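How do you keep a marble-look floor from going dull?

Asked by Vittoria Valentini, Aug 21, 2025

Hello everyone! We moved in with my mother-in-law last winter and her living room has those big pale marble tiles with the gray veins. They were so shiny when we came, and now there's a cloudy film near the windows that comes right back after mopping. I've been using a capful of vinegar in warm water because that's what my own mother always did. Should I call a polishing company? One quoted me $305 and I nearly dropped the phone.

3 answers

Pierina Gatti
Oh dear, please put the vinegar away! If it's real marble, acid eats the polish and no mop will bring it back. Get a pH-neutral stone cleaner, use less than the bottle tells you (most cloudy floors I've met were just soap that never got rinsed), and go over it again with plain water and a soft cloth. Give it a couple of weeks before you pay anyone - I waited until September one year and ended up canceling the appointment.

tilefan210
vinegar is fine on porcelain. find out which one you have first

Marguerite_in_Ohio
Pierina is right about rinsing. I'd add that grit does more harm than dirt, so dust mop first, every day if you have kids or dogs, and put felt pads under the table legs. To tell stone from porcelain, look at a chipped edge or under a floor vent. Porcelain often repeats the same veins from tile to tile, and real stone never does. Ours is the marble-patterned kind and all it gets is warm water and 2 microfiber pads.
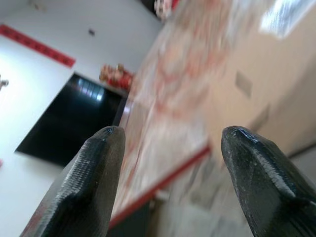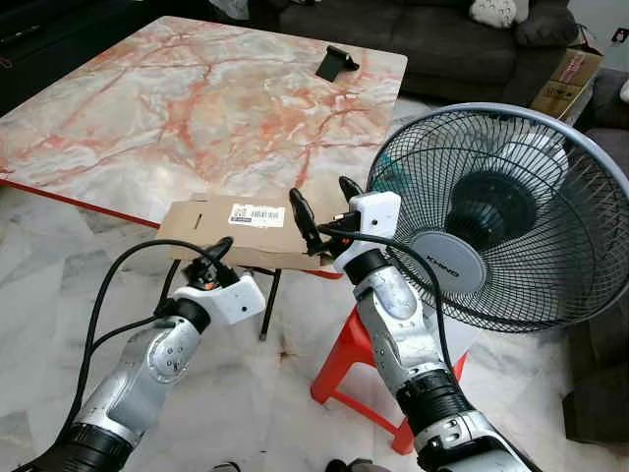
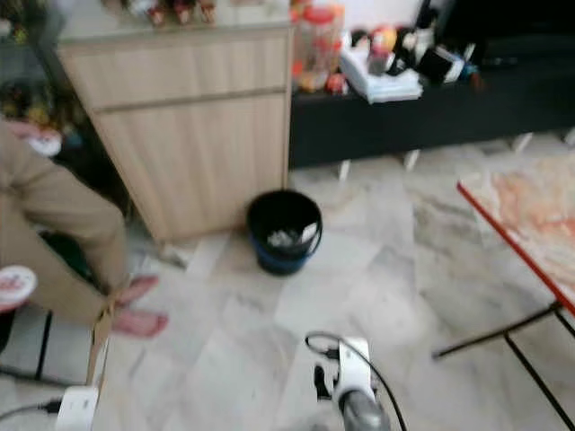 Our living room. The floor shows best in the last two.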